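Roland Bellamy had the arm running before I got my coat off. He's been building it since February in the back of the Tapley workshop, and he talks about it the way other people talk about their dogs!

"It's all printed parts and an Omeck controller I got for 70 bucks," he told me. "The first version shook like crazy – you couldn't have trusted it with a potato." 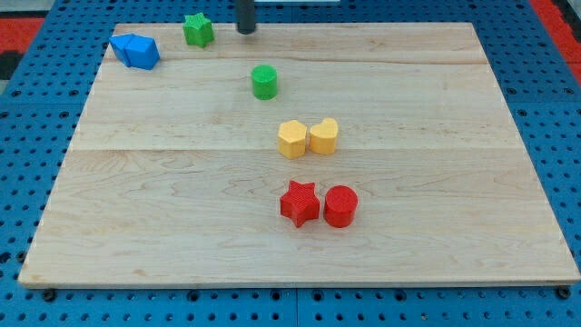
So what does he want it to do? "Sort by color, then by shape. I've logged 332 tries so far, and the stars still give me trouble. A cylinder's easy, you can grab it any way you like."

Next up is a new wrist joint, once he finds the screws.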